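Tisberg looks below the street for its winter heat

The municipality of Tisberg has approved the first stage of a district heating network that will draw warmth from its main sewer. Work begins in May at the Stustden pumping station and will connect 12 public buildings, among them the library and the indoor pool.

Council endorsed the plan on Wednesday after a lengthy debate over pipe routes. Emese Kerekes, the municipal energy director, told members that gas boilers in the older buildings were due for replacement in any case, and that buying new ones would commit the town to fuel costs it could not forecast.

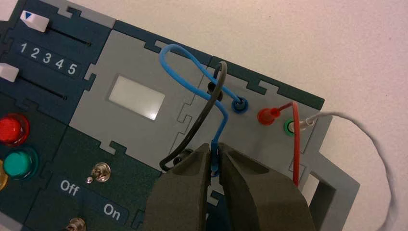
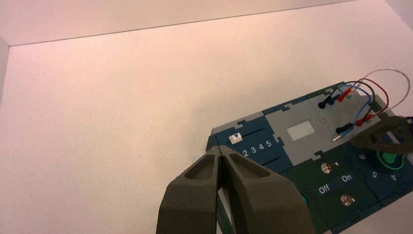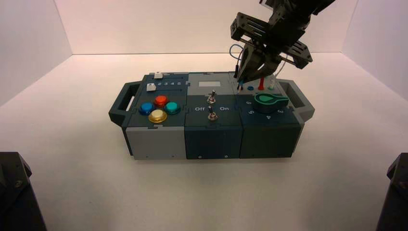 A modular electronics task board made up of joined panels.

Heat pumps at the station will supply a buried loop, with a second stage to reach 188 homes in the Reltow neighbourhood. Residents there will not be required to join. Those who do will keep their existing radiators.

Tibor Szilágyi, who represents Reltow on council, supported the motion but asked for a cap on connection fees. His amendment was referred to staff. Ilona Bognár voted against, citing the closure of Rautiainen Street during the school term.

The first stage requires over 100 metres of new trench beneath that street alone. Detours will be posted at the town hall and at both ends of the works.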